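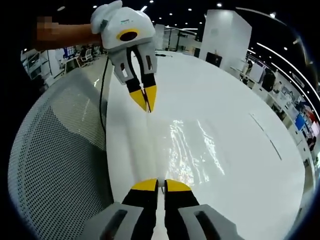

The fault concerned the hand-held grippers at Plollcombe, and it cost the Ternen project most of November. I will take it in the order we found it, which is slower than telling you the cause first. The symptom was a step in the recorded finger opening: the jaws closed smoothly, the log said they jumped. When the fingers are as near to closed as they are on the raised unit, with the yellow tips almost meeting, a small error in the reading matters a good deal. A policy trained on it learns to let go early. Our arm did so over a tray of glassware, with a person standing inside the marked area.

Slide 2. What the arm did

Play the log trace, not the video. Point to the flat section before the release.

The arm was running at reduced speed. The stop button was pressed and worked as specified. There was no injury. The person should not have been inside the line, and the interlock on that side had been bypassed for a calibration the day before. Treat that as a separate failure. It has its own report and its own actions, and I don't want it lost behind the software fault.

Slide 3. Where the data came from

All the training data was recorded by hand, two grippers to a table, one operator to each. The session set held 2,386 recordings. We assumed at first that one gripper was faulty and swapped it. The step stayed. We then swapped the cable, with the same result – two days gone.

Pause for questions on the recording method if the room looks lost. 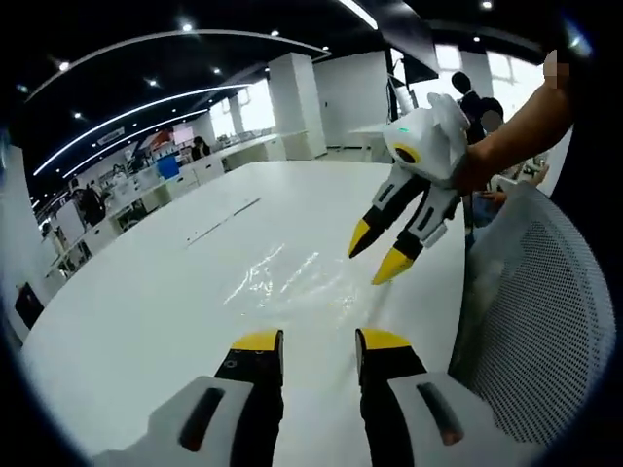 Slide 4. Cause

The opening is estimated from the position of the finger tips in the gripper's own camera view. With two units facing each other, the Gemberg tracker sometimes locked on to the tips of the other unit. Both sets are yellow. The estimate then followed the wrong fingers for 9 frames or so before it recovered. The smoothing filter hid most of this, and our acceptance check ran after the filter.

Slide 5. Changes made

The tracker now searches only the region its own tips can reach. The acceptance check runs on raw values. Dai, the release tool, refuses any set without that check. Interlock bypass needs a key, and the arm will not power up while the key is out.

Slide 6. Still open

Older sets have not been rechecked. Reflections from glossy table tops may cause a similar fault, and we have no test for it yet. The next review is on 17th December.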